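September 2018. Open day, bench 2, Pikgate cell

Prep started with the stack light and the door interlock, both fine. Ran the Chowdary homing routine twice; second pass repeated the first. Speed limited to 30 per cent for visitors. Green block in the wooden bowl, red plush on the bare side of the table.

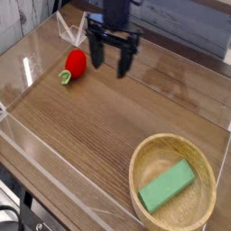
Feng-yi Hsueh gave the talk and I stayed on the stop button. First group mostly asked about grip force. We have no proper figure for soft items, so I quoted the setting (294 in the Grultine table, raw units) and said it was uncalibrated. Must fix before October.

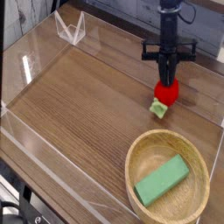

Someone from Fisteo wanted to know whether closing height is taught or measured. Taught, for now. A plush toy gives under the fingertips, so a contact threshold tuned on the block won't carry over. He suggested a 500 ms dwell before closing. Worth trying on the spare controller first.
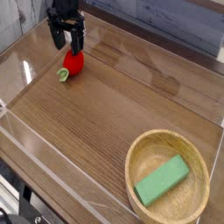 Approach angle also came up. Wrist offset is still the old value in the config; Feng-yi has the new one on paper.

To do: copy offset across, log the grip setting with each run, wipe the acrylic, order a longer lead for the pendant.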